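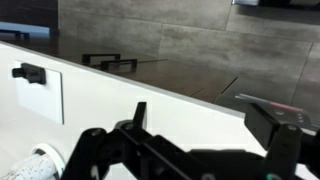

Cerell Street Housing Cooperative
Minutes of the members' meeting, 26/12/2022

Present: Rosângela Batista (chair), Yurii Hordiienko, Wekesa Shemweta, Iker Calvo (minutes), and members from both stairwells.
Apologies: Jonas Oberholzer, who sent written comments on item 4.

The meeting opened at 6:30 pm. The minutes of the previous meeting were approved with one correction: the bike rack quote came from Gadov, not Echevarría.

1. Heating

Yurii reported on the boiler. The pressure drop in the east stairwell was traced to a valve on the second floor, and the valve has been replaced. Two apartments still have cold radiators in the back bedroom. Members with cold radiators should bleed them first and then write to Yurii if there is no change. Echevarría will return in January for the yearly service and will need access to every apartment. Notices will go up in the entry a week ahead.

A member asked whether the night setting could be raised by one degree. Yurii said the current setting was voted on last year and would need a new vote. Left for the spring meeting.

2. Laundry room

The second dryer is out of order again. Repair has been quoted at almost 4000, which includes a new drum and labor. A replacement machine would cost more but would come with a warranty. Wekesa will get a price for a replacement from Jiria before the next meeting. Until then the sign-up sheet is limited to one slot per apartment per day.

Members were reminded that lint filters must be cleaned after each load — several were found full in the past month. The window should be left open a crack when the working dryer is on.

3. Shared kitchen

Use of the kitchen has gone up since the booking calendar was moved online. The main complaint is still things left behind on the counter after bookings. It was agreed that personal items left for more than two days go in the box under the stairs, and that the box is emptied at the end of each month.

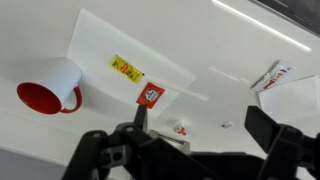 Shared kitchen: mug and packets on the white tabletop.

Rosângela proposed a cleaning fee for bookings that leave the kitchen dirty. There was discussion about who would decide. Some felt that a fee would lead to arguments between neighbors, others that reminders had been tried and had not worked. Vote: nine for, four against, two abstaining. The fee is set at 30 and takes effect with the new year. The person who made the booking is responsible, also when guests were the ones cooking.

The key to the kitchen stays in the lockbox. The code will be changed and sent out by email.

4. Bookings by people from outside

At present, outside bookings are allowed if a member signs for them. Jonas wrote that he is in favor of keeping this, but would like a limit on evenings. Wekesa suggested no outside bookings after 9 pm, and none on public holidays.

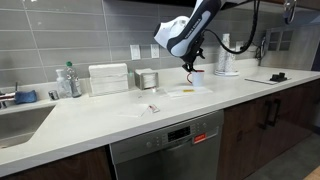

Yurii said that nine was too early in summer and that he would vote for ten if the courtyard door was kept shut. Wekesa accepted the change. Agreed without a vote: outside bookings end at 10 pm, courtyard door closed from 8 pm.

5. Courtyard

The gutter above the bicycle shelter leaks at the corner. Iker will ask Gadov to look at it when they come to measure for the rack. Planting is put off until April. The offer of free compost from the garden group at number 82 was accepted, to be stored behind the shelter under a tarp.

6. Other business

Stroller parking in the west entry: strollers may stand along the left wall only, so the fire door can open fully.

Lost property: one glove and a set of keys on a green ring are with Rosângela.

The meeting closed at 8:10 pm. The date of the next meeting will be posted in both entries.

Minutes: Iker Calvo
Checked: Rosângela Batista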